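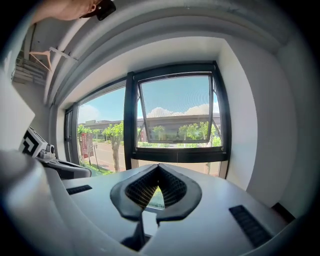 Arcombe Illustrators' Group
Minutes of the meeting held on Friday, March 22, 2024

Print this page | E-mail this page

Present: Rosalie Lanz (chair), Houshang Alipour (minutes), and eight members who signed the sheet. One apology, received after we had started.

1. Minutes of the last meeting
Agreed, with one correction. The linocut evening was described as "well attended". It was asked who had written that. The words have been struck out.

2. The fairy tale calendar
Rosalie reported that nine of the twelve months are now in. Missing are June, August and November. June has been promised twice before and the minute-taker records the third promise without comment.

There was a long discussion about Rapunzel (March) and Rumpelstiltskin (October), which have arrived in quite different styles, one in pen and wash and one in what its maker calls digital gouache. Rosalie thinks the variety is a selling point. Houshang said that is what people say when the pages don't match. It was suggested a common border would pull them together. Several members dislike borders. A plain one will be tried on three of the pages and brought back in April, when presumably we shall have this conversation again.

The Bremen musicians (July) have only three animals. The artist says the cockerel is implied. The meeting felt that a cockerel should be drawn.

3. Printing quotes
Two quotes received. Latia will print 50 copies at a price per copy that nobody present would pay for a calendar. The price becomes reasonable at 2,000 copies, and Rosalie asked whether this was worth considering. Last year we sold 62, and that was with relatives. The meeting did not consider it.

Dornunberg quoted for a smaller run on thinner paper. They describe the paper as "premium silk". A sample was passed round and the ink on the back could be read from the front. Houshang to ask for the next weight up and for a price that includes delivery, as the last one turned out not to.

Action: Houshang.

4. Yao drawing app
A member gave a short talk on Yao, which she has been using for roughs - it tidies up line work and suggests colours. She was pleased with it and said it had halved her time on a spread for a picture book dummy. Asked whether she had timed the earlier spreads, she said no, but it felt like half.

Questions were mostly about the subscription. The first month is free and the price after that is on a page none of us could find. There was also some concern over what happens to drawings once they are uploaded. The terms were read out in part. Opinion was divided on what they meant, and it was agreed that the group would not recommend the app to members or advise against it. Anyone who wants to try it should use drawings they don't mind losing.

5. Autumn exhibition
The library has offered us the corridor again. It was pointed out that the corridor has a radiator along most of one side and that two watercolours cockled there last time. Rosalie said the library had assured her the heating would be turned down. She was asked if this was in writing. It is not.

Hanging fee to stay at 10 pounds per picture. A proposal to let members hang unframed work on clips was put to the vote and lost, four to five, with one abstention. The proposer asked for the figures to be minuted and they have been.

Action: Rosalie to get the heating in writing.

6. Any other business
a) The lightbox is still on loan. The borrower was present and says it is in the car.
b) A request from a school for someone to do a morning on silhouettes and cut paper. Unpaid, though "great exposure". No takers. Rosalie will reply politely and ask if there is a materials budget.
c) It was asked whether the website needs a news page. We have one. It was last changed before the previous calendar, and the member who offered to keep it up to date has offered again.

7. Next meeting
April, date to be fixed once the room is confirmed. Members are asked to bring finished calendar pages - finished meaning inked, coloured and at the right size.

The meeting closed at twenty to ten.

Print this page | E-mail this page

Recent items
Calendar page sizes and bleed: please read before you start
Minutes of the February meeting (corrected)
Exhibition corridor: hanging plan
Who has the big paper trimmer?
Membership form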